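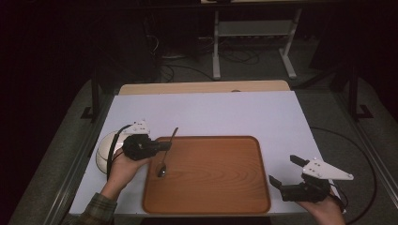
*The Tradum tray, with one silver spoon to give it something to do.*

I don't trust product photos of trays. They get the light from a big window, a linen napkin, maybe a croissant, and by the time you've looked at all that you've forgotten to look at the tray. The Tradum serving tray is a plainer matter, and here it is on a white tabletop.

Mei-kuen Sin lent it to me on the condition that I stop complaining about it until I'd spent time with it. I agreed to the second part. She bought hers from Hsu, a housewares shop that lists it with 451 customer ratings, nearly all glowing. I read a fair number of them. Most were written by people who had owned the tray for a day or two, and several were mainly pleased with the box.

## The grain

My first complaint was the pattern, and I'm keeping part of it. The color is a warm orange-brown, darker in the wavy bands, and the bands loop around into a big swirl of nested arcs. It's a lot of pattern for something meant to sit under other things. The shop page calls it "quiet." I would call it the loudest item on the table.

I'll give it this much – up close it holds my attention better than I expected. The base is a lighter golden shade, the loops are amber and brown, and the finish has a soft sheen without going full varnish. Whether that sheen looks the same after 300 trips from kitchen to couch is a question the ratings can't answer, and neither can I.

## The rim

The shop says the raised edge "keeps every cup secure." A raised edge keeps a cup from sliding off. It does nothing about a cup tipping over, and tipping is how I lose tea.

As an edge, fine. It runs straight along the sides and rounds off at the corners, a little lighter and glossier than the bed, with a thin dark line on the inside where the two meet. I'd expect crumbs to collect along that line. Mei-kuen says they don't. We have different standards for crumbs.

The next picture has the grain, one corner and a white cup and saucer parked on the tabletop just past the rim. The saucer has a thin dark line around its edge too, and next to all that swirling I find it the better-looking piece.

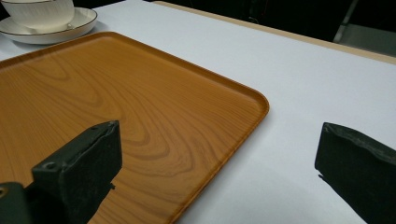

## What I'd still want to know

- **Weight.** Hsu lists 1,473 grams. The care card says 1,505. One of them is wrong, and I don't own a scale good enough to settle it.
- **Handles.** The listing calls the rim "easy to grip." I'd like to hear from anyone who has carried a full teapot on one of these up a flight of stairs.
- **Heat.** "Suitable for hot drinks" could mean almost anything. I asked the shop in June what temperature they had in mind and got a link to the same listing.
- **Alternatives.** Udik and Forkisix both sell trays of this general type. I haven't handled either, so I won't pretend to rank them.

Mei-kuen gets her tray back this week. She has asked me to wipe it first, and to leave the spoon out of any future arguments.

*Page updated 25 August 2025*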